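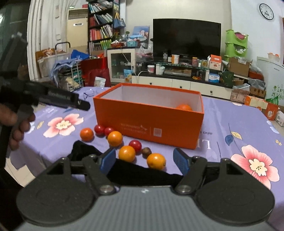
**Progress report, second reporting period**
Prepared for: Keane Education Fund
Project: Skomville Student Manipulation Project
Prepared by: Otis Pennington, project lead

## 1. Status

The project is on schedule against the revised plan submitted in December. Work in this period covered the hand-held gripper sessions, the first pass of data review, and preparation for the spring club competition. Hardware assembly is closed out except for spare parts.

Thirteen students are enrolled. Seven have completed the operator checklist and may record without supervision. The others record with a checked-out operator present and are expected to complete the checklist early in the next period.

## 2. Recording task

The current task is sorting small produce into an open cardboard box on a tabletop. The operator works with two grippers, one in each hand. Items are oranges of mixed size, cherry tomatoes and a chestnut. The task was chosen for three properties the students listed in their proposal: the items roll, they differ in size, and the tomatoes mark easily if the jaws close too far.

Sessions are held in ordinary home rooms. The proposal called for a plain bench and a neutral backdrop, and the students asked to change this after the pilot. Their argument was that a policy trained only on the bench would be of little use at the competition, where tables and backgrounds are not disclosed in advance. The change was approved at no cost. A patterned tablecloth is now a standard condition, and furniture in the background is left as found.

Each recording follows the same sequence:

1. Place the box and spread the items on the near side of it.
2. Open both grippers fully and hold still for the sync tone.
3. Move items one at a time. Either hand may be used.
4. Return both grippers to the open position and stop. 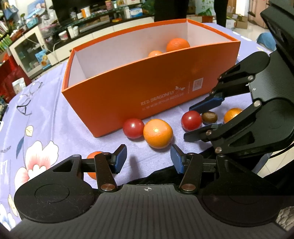

Operators are told not to pass an item from one gripper to the other. Handoffs were allowed in the pilot and produced recordings that were hard to label, as the reviewers could not agree on where one pick ended and the next began. The rule may be relaxed later as a separate task.

## 3. Problems and corrective action

**Finger pads.** The blue pads lose grip as they pick up residue from the fruit. Pads are now wiped between recordings and replaced when an edge lifts. Replacement stock comes from Jullora, and the last order arrived late. A reserve set will be kept with each kit.

**Small items.** The chestnut is the most frequent miss. Operators tend to approach it from too high and push it out from between the fingers. The training sheet now tells them to lower the jaws before closing.

**Blocked view.** The fingers and linkages can hide the item being picked, and a nearby item can be hidden with it. Students have been asked to approach at a slight angle when items are close together.
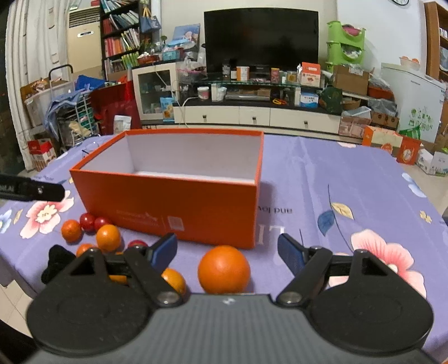
Spacing at the start of a recording was also uneven between operators. Some laid the items out in a line, which made the task easier and the recordings less varied. The setup card now asks for at least one tight group with oranges and tomatoes touching.

**Review backlog.** Review fell behind recording for most of the period. Two students have moved from recording to review, and new sessions are held until the previous batch has been checked. Recordings with a missed sync tone are rejected without further review.

## 4. Budget

Spending is within the approved lines. Produce and boxes were charged to consumables. The travel line is untouched pending the competition venue. We request permission to move the unused bench fixture allowance to spare linkages and pivot screws. The amount is listed in the attached ledger.

## 5. Next period

- Complete operator checkout for the remaining students.
- Clear the review backlog and freeze the first training set.
- Train the baseline policy on the Plorkia workstation and test it on the same sorting task.
- Repeat the task with a second box shape.
- Submit the competition entry form and safety sheet.

The baseline test depends on workstation time, which is shared with the senior design class. A booking request has been filed and is awaiting confirmation.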